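Pre-purchase walkthrough, two-arm table cell
Kumstead bench, cloth handling. Filled in by Bohdana Harasym, March
Purpose: decide what goes in the budget for a second table. Marks are OK / FIX / BUY / ASK

Section A. Table and frame

1. Tabletop condition. OK. Butcher block, glossy. Overhead lights bounce off it pretty bad. Matte top for table two, get a quote with and without
2. Frame rails. OK. Black extrusion, same profile for the new one so the brackets swap over
3. Frame goes past the table at the corners. FIX. Hip height on anyone short. End caps or foam, cheap, order now dont wait for the big PO
4. Space to walk around. ASK. Want 30 inches clear on every side once the second table is in. Floor plan from Hutsuliak still shows the old layout

Section B. Grippers

5. Finger wear. ASK. Hutsuliak wants to sell us a spare set per arm. Fleece and towels are easy on fingers, I'd hold one set per table and share

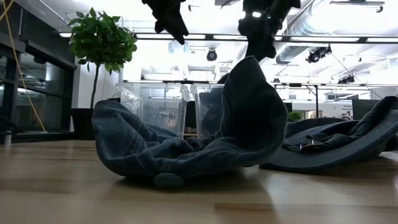 6. Pinch force limit written down anywhere? FIX. Not on the bench, not in the binder. Needs a number before anybody signs off on more arms
7. Spare fingers on hand. BUY. Lead time quoted at 35 days which is too long to sit with one arm down
8. Stop button within reach of both sides. ASK. Didnt get a straight answer, put two per table in the budget anyway

Section C. Arms and cabling

9. Arm mounts, bolts. OK by hand. Torque check on the service visit
10. Cable slack. FIX. Left arm is a tangle. Cable sleeve plus clips, Clavuma has a kit for $254 per arm. Seems high, ask for the two-table price
11. Yellow cable on floor past the left base. FIX. Floor cover or re-route, trip hazard either way
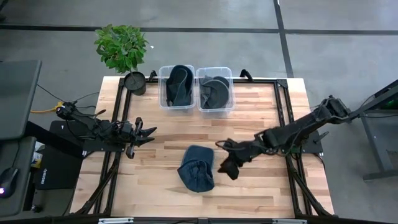 Section D. Materials and bins

12. Clear bins at far edge. OK. Keep the same kind, people can see whats in them. Need lids? Nuklow says extra, skip
13. Cloth stock. BUY. Thick towels bunch up and stand tall, thin stuff lies flat, we need both. Around 200 pieces to cover a quarter with washing. Line item was missing from the first draft completly

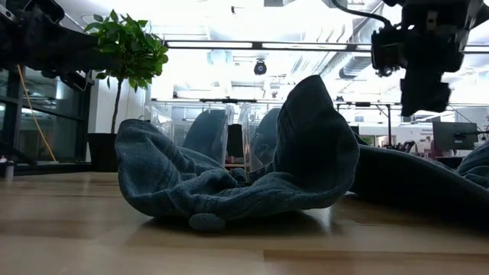 14. Laundry. ASK. Who pays, us or facilities. Lint is going to be a thing with the plush ones, add a hand vac
15. Plant by the table. OK where it is, leave room for it on the new plan

Section E. Budget notes

Do now: items 3, 6, 11. Small money, no approval needed.
Hold for the PO: spare fingers, cable kits, cloth, matte top.
Service contract: Hutsuliak wants it signed with the arms. Not until item 6 is closed and I have the stop button answer in writing.
Second table without spares is not a saving, please stop moving that line to next year.

Recheck after fixes. BH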